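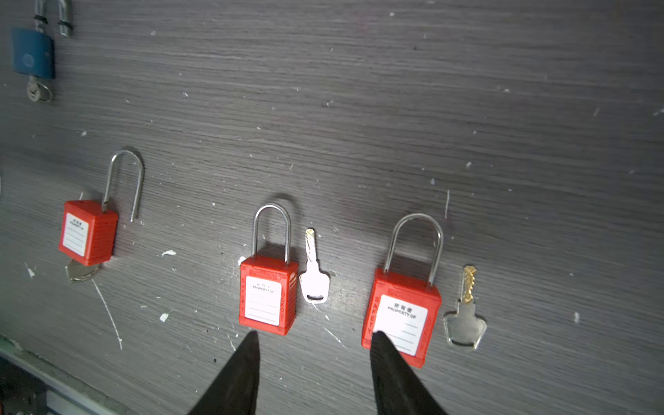

Cadeados vermelhos, chaves soltas e a garra por perto.

Voltei da visita à oficina de Brokelstead com a pergunta de sempre: as máquinas já dão conta do serviço miúdo? Carregar caixa, tudo bem, mas chave em cadeado de bloqueio é outra conversa! Tem que pegar a chavinha deitada na mesa, virar, achar o furo e girar sem forçar. O Seidu Quaye aposta que em 2 anos isso vira rotina. Eu duvido - e olha que sou otimista (comprei aspirador robô em julho e ele ainda se enrosca no tapete). Por enquanto, quem tranca o portão aqui de casa sou eu mesma.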